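Leftover crawfish the next day: eat, freeze or bury?

Posted by galus_pond in Kitchen & Food Storage, 4 September 2023

We had a boil on Saturday and I overbought, as is my custom. I now have around 11 pounds of cooked crawfish in a cooler and a spouse who has stopped speaking to me near the cooler. They went in the fridge that night once people quit pretending they'd take some home. Are they still good? Can I freeze them whole? The man at the Natar Street market told me they keep "a good while," and he was also the man selling them.

3 replies

breltska_porch

If they went in the fridge within two hours of coming out of the pot, you have 3 or 4 days. If they sat on newspaper until midnight while everybody argued about football, throw them out. Your post is a little vague on that point and I notice you didn't volunteer it.

Don't freeze them whole. You can, but the shells take up the entire freezer and the claws poke holes in every bag you own. Peel them, save the fat, squeeze the air out and freeze the tails flat. Expect a sad yield. Eleven pounds gets you maybe a pound and a half of meat and a thumb that smells like cayenne until the weekend.

To reheat the ones you're eating now, steam them for 4 minutes. Boiling them again turns them into erasers.

fan_of_lids

just eat them cold?? been doing it for years and I'm fine

Tuesday Leftovers

Mostly agree with the first reply. A few things from someone who peels a lot of these in July, when the price drops and my judgment goes with it.

Do it at a table, sitting down, with a mat you can rinse and a big bowl within reach. Standing at the counter is fine for the first 50 and then your back files a complaint.

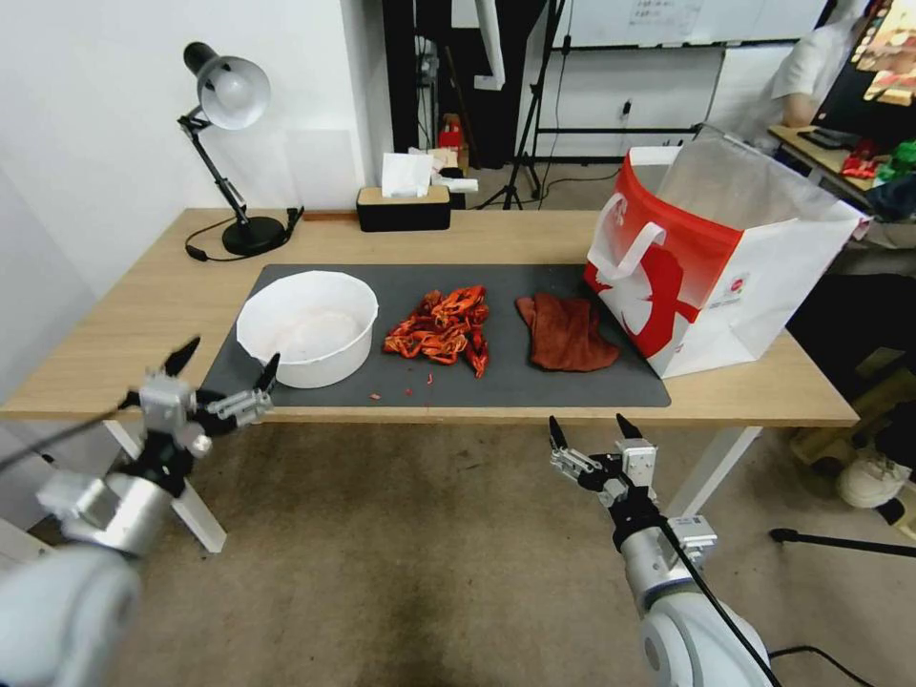 Twist where the head meets the tail, pull, then pinch the bottom of the tail and the meat slides out. Pull the vein while you're there. Shells go in a stockpot with an onion, half an hour at a simmer, strain it twice. That stock freezes beautifully and makes you look like a person who plans.

Take the trash out the same night. I once left a bag in the garage over a long weekend and we considered moving.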